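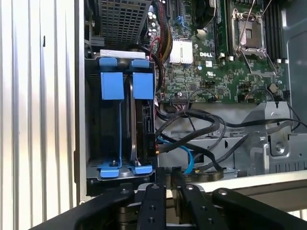 Stamuneck rents out benches. To be more exact, it rents out a two-armed robot bench that takes old office computers apart, and Golimau, a refurbishing shop with a steady flow of retired desktops, has had one on trial since December. We spent a long and very pleasant morning talking with the shop's owner, who asked that we write about the bench and leave the owner's name out of it.

"I have been opening computers for most of my working life," the owner told us, pouring the first of several coffees, "and I still like it. But after more than 500 of the same model your thumbs begin to complain, and you start to wonder whether there might be some other way to spend an afternoon."

The package is called Peltance. It includes the arms, the grippers, the slotted table and a printed tray that sits next to the computer, with a place for each small part. The owner is especially fond of the tray. "It's a piece of gray plastic, I know, but everything has a home on it – the memory has its slot, the little square parts have their pocket. My own desk never looked like that!"
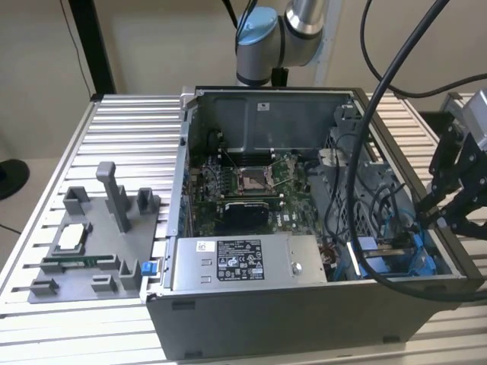 What it does well, and what it doesn't

Memory, the owner says, is the strong point. Drives in plastic carriers come a close second, as the carriers give the fingers something to hold. Cables are another story. "A cable is never in the same place twice. We had 23 machines in the first batch and I stepped in on five of them, every time for a cable."

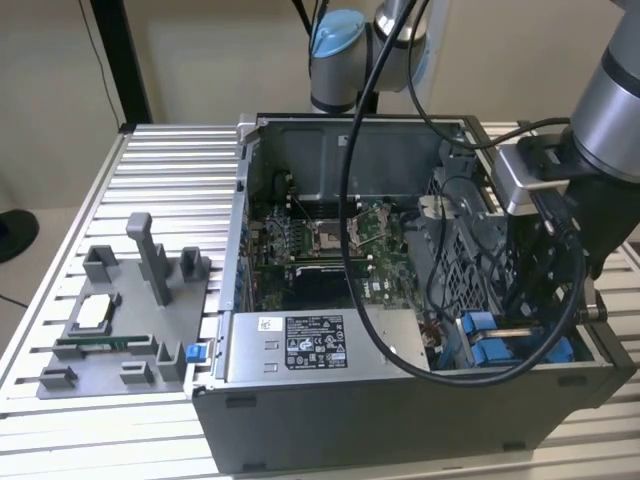 The Peltance bench at Golimau, with the gripper over the drive cage.

Setting up took longer than the brochure promised, and the owner was quite open about that. The first tray was made for another case and had to be printed again, and the support line at Stamuneck was patient but slow to call back.
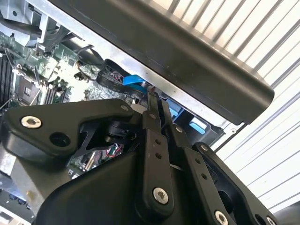

"They did call back, though, I want to be fair to them," the owner went on. "And the person on the phone had clearly opened a computer before, so we understood each other." The rental comes to 323 a week with the trays included, and Golimau plans to keep the bench for another season and then decide.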